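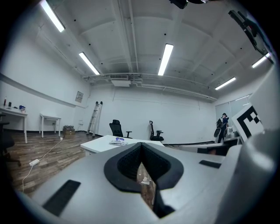

Can you teach a robot arm to handle stuff without a robot arm in the room?
A person holding a pair of hand-held grippers can record the whole thing, and the arm learns from those recordings later. We just finished our first big comparison and I'm so excited to share it!

2/ The question we started with: if every demo happens at one table in one room, does the policy learn the object or does it learn the room? Zulema Gallardo bet me it was the room. I bet on the object.

3/ So we recorded 2,000 demos of simple tabletop handling and threw out the ones where tracking dropped. 1,886 left. I was braced for way worse – the marker cubes did a great job.
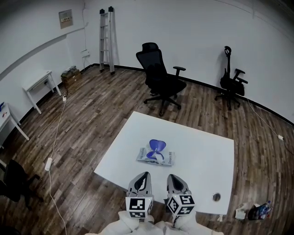 Wet wipes, a blue plastic thing on top, two grippers going in.

4/ Then we trained two policies. Strand got all 1,886. Plater got only 1,164, but we picked those so the starting spots on the table were spread out as evenly as we could manage. Same training recipe for both, same number of steps.

5/ Plater won!! With fewer demos! On 23 starting layouts neither one had seen, it finished more of them than Strand did, and the gap was biggest near the table edges. I reran the whole evaluation because I didn't believe it.

6/ My favorite part is the wrist view. Wide lens, so you get the fingers, the object and half the ceiling in one shot.

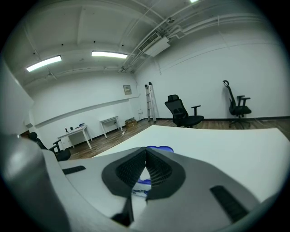 With that much background in every recording, we figured the policy might be leaning on the lights and the walls to know where it was. We blurred everything past the table and retrained. Strand got worse, Plater barely changed. So Zulema was right about one of them and I was right about the other (she is not accepting this).

7/ Big caveat: one room, one kind of table. We're repeating it at Susteck in November with different furniture, and I really want to see if the edge result holds up there.

8/ The script that picks the spread-out demos is called Standaneo. It's short and kind of ugly – I'm cleaning it up now and will post it in this thread.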